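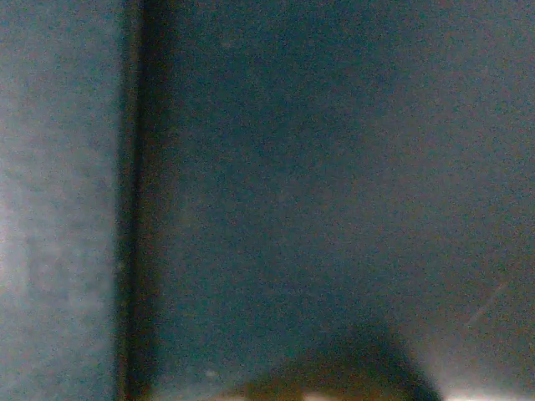
*Figure 1. Low light: a pale panel on the left, a dark strip, and a dark surface on the right.*

# Small Object, Busy Background: A Study of Printed Linings

Surface and Interior Materials, final project report
26 May 2021

## 1. Purpose

This project looked at how a small decorated object reads when it is placed in a lined space where every surface has its own print. Our course spends a lot of time on plain backgrounds, which are easy to judge. Homes are often not plain. A shelf may have patterned paper behind it and a runner on top, and whatever stands there has a print as well.

The report covers the choice of linings, the choice of object, and a short viewing exercise with other students. The last part is about what I would change in a second version.

## 2. Materials

The wall lining is a beige damask from Brikix, with brown floral motifs repeated in vertical stripes. I picked it from the sample book over a plain beige and a narrow stripe. Damask is an old type of pattern and most people have seen one somewhere, so viewers did not spend time working out what it was.

The floor covering is from the Fliner range. It has gray leaves on a pale gray ground with round orange blossoms scattered over it. The leaves are quiet from a distance. The blossoms are not, and I had doubts about them from the start.

The object is a small tin with a print of Van Gogh's *The Starry Night*. I bought it at Cuvard, in the gift section. Two other tins were considered, one plain red and one with a checked lid. The red one stood out against everything, so there was nothing to study. The checked one looked too much like a test chart.

I wanted the object to meet three conditions:

- small enough to be held in one hand
- printed with a pattern that has curves in it, like the linings
- different from the linings in at least one main color

The Starry Night tin met all three. The swirls are close in character to the leaves and the damask, while the blue is found in neither print.

## 3. Lining the space

The paper went up first. I cut it so that the stripes would stand upright on the back and on both sides, and I started from the middle of the back wall and worked outward. Damask has a large repeat, so a small error in one piece carries over to the next. My first side piece was cut from the wrong point in the repeat and had to be done again. It used up most of the spare.

The floor covering was simpler. The print has no strong direction, and a small turn to one side does not show. I pressed the creases out before laying it and trimmed it to meet the side rails.

Using the same paper on all three walls was a choice I went back and forth on. A different paper on the back would have made a clear focus. I kept them the same because the question was about the object, and a feature wall would have added a second question.

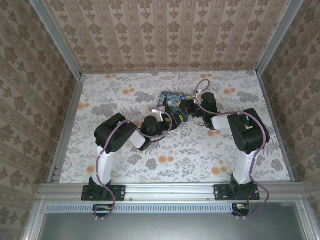 ## 4. Viewing exercise

The exercise was held in the Castellanos building with 40 students from other courses. Each person looked at the lined space with the tin in it for 30 seconds. They then turned away and wrote down what they remembered, in any order, with no list to pick from. Afterward they were asked one question: which part of the display did your eye go to first?

I grouped the answers by surface: walls, floor and tin. Colors were noted separately, as many people wrote a color without saying what it belonged to.

Most viewers named the tin first. That was expected. The second most common answer was the orange in the floor, ahead of anything on the walls. Very few people described the damask beyond calling it beige or old-fashioned, and several left the walls out altogether, even though they are the larger area.

A smaller group named the painting but did not mention a tin or a box. They had taken in the picture and missed the thing it was printed on. I had not planned for this answer, and I think it was the most useful one.

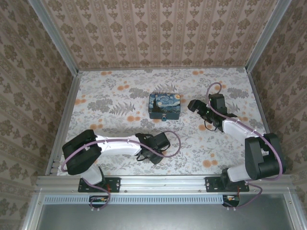
Shape seems to be the first thing that gets lost when an object carries a busy print. In the written answers, people who remembered a container usually mentioned its outline or a part of it, and those who remembered only the painting mentioned the sky or the swirls. The lid on this tin has a deep navy border, and it helps a good deal, drawing a rectangle around the blue and yellow and separating it from the gray leaves underneath. The clasp on the front edge is the other clue that the thing opens. A tin with the print running off every side would be harder to read as a box on the same floor.

## 5. Limits

All the viewers were students, and some had taken a color class. The floor and wall prints were always shown together, so I can't say how much of the result comes from either one alone. Light was not controlled well enough. In dim conditions color drops away and large areas of light and dark are what remain, so the results apply only to normal room light.

## 6. Second version

I would keep the tin and the damask and change the floor. A version of the leaf print without orange would show whether the blossoms were pulling attention from the tin or only from the walls. I would also repeat the exercise under a 3000 K lamp and a cooler one, with the same question each time.

The remaining Brikix paper is enough for one back wall. The sides would need a new roll, from the same batch if the store still has it.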